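Handheld Grippers and Data Capture, Unit 10
Comparing finger mounts on soft goods
Handout, revised Jul 24, 2026

Bring this sheet to the practical. It replaces the one given out in May, which had the old mounting order and a mistake in the section on slip.

1. What the unit covers

By now you have used the bench arm with the parallel jaw and you have seen how it behaves with blocks, cups and boxed goods. Those are easy things to grip. They keep their shape, they have faces you can line up with, and if the grip is a little off the object turns but stays in the jaw. Cloth does none of this. It folds under the fingers, it comes away from the surface in layers, and the place you took hold of may be somewhere else by the time the lift is finished.

In this unit we compare two sets of fingers on a handheld gripper working on clothing. The comparison is between finger shapes only. The plate, the sensors and the logging are kept the same for both, so any difference in the results should come from the fingers or from the person holding the tool. Separating those two is most of the work.

2. The two sets of fingers

The Prarnex set has a soft face that gives when it closes. It wraps slightly round the edge of the cloth and holds well once it has hold. Its weak point is the approach. The tip is thick, and on a garment lying flat on a soft surface it tends to push the cloth ahead of it before it gets underneath.

The Shakya set is stiffer, with a thinner tip. It gets under a hem more easily and is better at taking one layer out of two. It lets go sooner under a sideways pull, and it marks knitted fabric if you close it hard. Do not use it on your own jumper.

Both sets go on the same mount. Fit the left finger first, then the right, and close the jaw by hand once before you switch the logger on. If the fingers meet at the tip before they meet at the base, one of them is not seated. Take both off and start again -- tightening the screws will not pull a badly seated finger into line.

3. The surface matters

Last year's groups did everything on a hard table with a thin mat and got tidy results that did not carry over to a home. A bed gives under the tool. Quilting has dips and raised parts, and a thin finger can catch the cover along with the garment. Printed covers also make trouble for the segmentation step, where a pattern near the edge of a garment can be taken as part of it. Dark clothing has the opposite problem: the outline is clear enough against a pale cover, but folds inside the garment are hard to tell apart.

For these reasons the set tasks are done on beds, with household clothing, in daylight. Keep the curtains as you find them for the whole of a session. A change in the light halfway through makes the first part and the second part hard to compare.

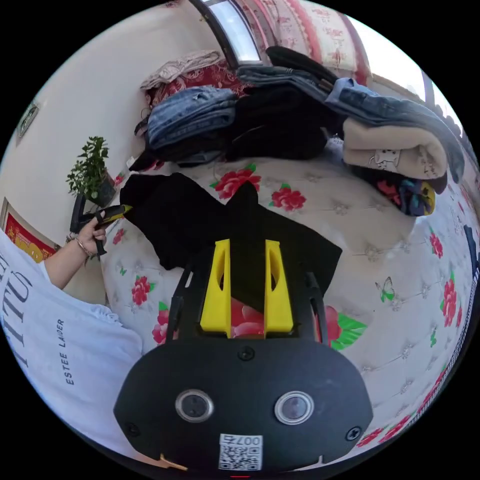
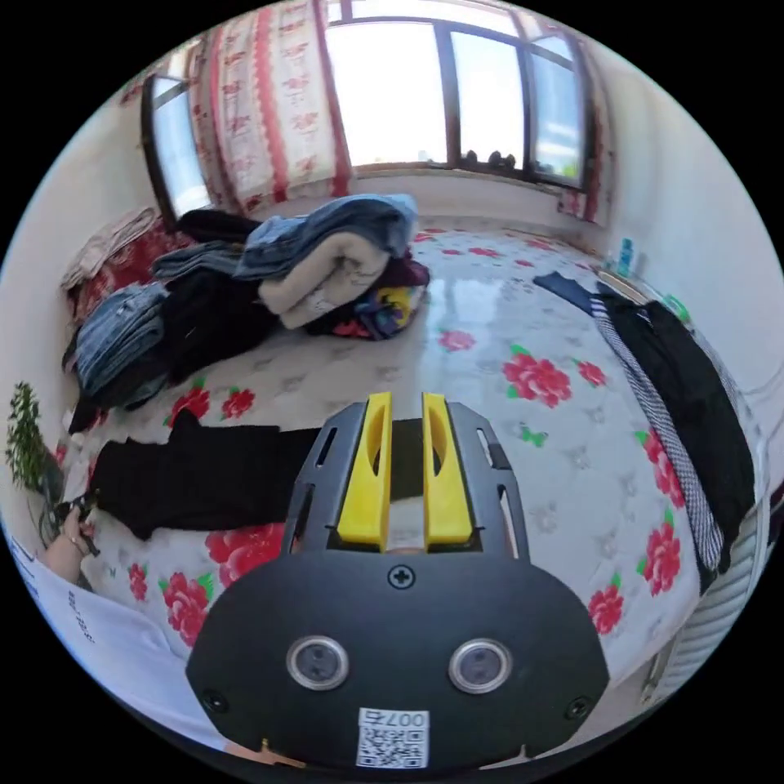

Fig. 2. Two views from behind the handheld gripper, yellow fingers fitted, with a black garment spread on a rose-patterned bed cover.

Look at both views when you plan your own layout. The working garment has been laid out flat, with most of the other clothes towards the back of the bed. Your test area should be at least this clear. The windows at the back are bright in both, and you should check your exposure against a dark garment before you begin if your own room is similar.

4. Procedure

Work in pairs. One person holds the gripper and the other keeps the log. Change over after each block, and write down who held the tool.

Check the sensor glass and wipe it with the dry cloth from the kit. Do not use the cloth for anything else.

Lay one garment flat, front side up, with the sleeves or legs away from the body of it. Smooth it once with your hand and leave it.

Start the logger and hold the tool still above the garment for 2 seconds. The alignment script looks for this pause and will reject a file without it.

Approach the hem at a shallow angle. Close, lift to the height of your forearm, hold, and lower. Open the jaw only when the cloth is resting on the bed again.

Repeat until you have 17 lifts in the block, then change the fingers and do the same again on the same garment. Failed lifts count towards the block. Do not repeat a lift to replace a bad one.

Your free hand may steady the cover but not the garment. If you touch the garment during a lift, mark that lift with a T in the log.

5. Recording

For each lift, enter one of the following.

H -- held from close to release
S -- slipped, but part of the garment stayed in the jaw
D -- dropped
N -- no grip; the jaw closed without cloth in it
M -- more than one layer taken when one was wanted

The May handout told you to enter a slip as D if the garment touched the bed. Ignore that. A slip is a slip as long as something is still in the jaw.

6. Results from the Plavcombe sessions

The Plavcombe groups logged 259 lifts across both sets of fingers. The files are on the course share under Nodmont, in the same layout as your own will be. Read them before you write your report, and pay attention to the N entries for the soft fingers, which bunch together at the start of each block. Two explanations are possible. The person holding the tool may have been learning the approach, or the garment may have been flatter and tighter to the cover before it had been handled. The Plavcombe log cannot settle it, as the order of fingers was the same in every session.

You will therefore swap the order. Half the pairs start with Prarnex and half with Shakya. The list is on the door of the lab.

7. For your report

Give your counts as a table, one row per block. Say which fingers came first. Describe one failed lift in detail, using the recording, and say at what point you think it went wrong. Say what you would change in the finger shape, and sketch it.

Do not give a single overall score for either set. If one set was better on denim and the other on thin cotton, say so and leave it at that.

Kits go back in the grey crate with the fingers off the mount and the screws in the bag.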